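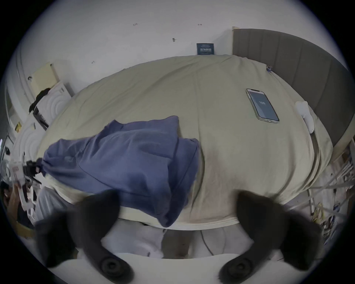

October 23, 2018

Trarolex moves Toser to March, and would like its fans to stop writing in

Trarolex has confirmed that Toser, the third film in the Lumach series, will open in British cinemas in March. It was to have opened next month. Before that it was to have opened in the summer, and some of the posters still say so.

The delay allows the final 11 minutes to be cut again. Test audiences liked the ending, but were split on whether it was one.
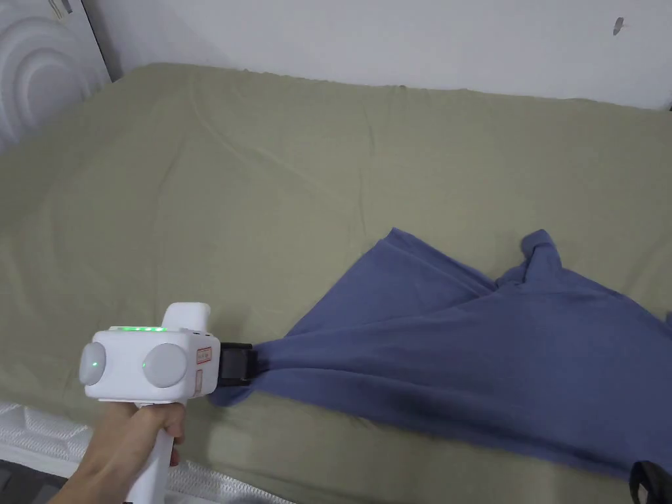 Toser picks up the morning after Lumach, with Lu asleep in a borrowed flat and the entire harbour police looking for her. She stays asleep for a good part of the first act, which the studio regards as brave. Anyone wishing to prepare at home will need little more than a sage-green fitted sheet and something dusty blue thrown across it in a heap. The film then moves to a ferry, where it becomes a good deal louder.

Viewers who saw the second film will remember that Lu was last seen falling off a lighthouse. Toser deals with this in one line of dialogue.

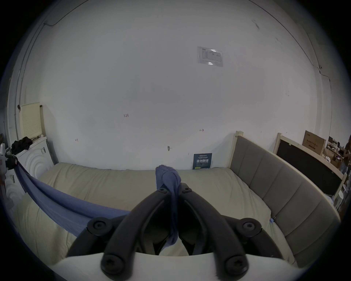

Tickets and previews

Advance booking opens at 10 cinemas first, with the remaining screens to follow. Up to 1,000 seats will be set aside for previews, and holders of tickets for the old date may swap them or have their money back. Trarolex has so far received 571 letters asking whether the dog lives. It has read them all and will not be answering.

The first two films return to cinemas the week before release, in the right order this time.

Press enquiries: Trarolex press office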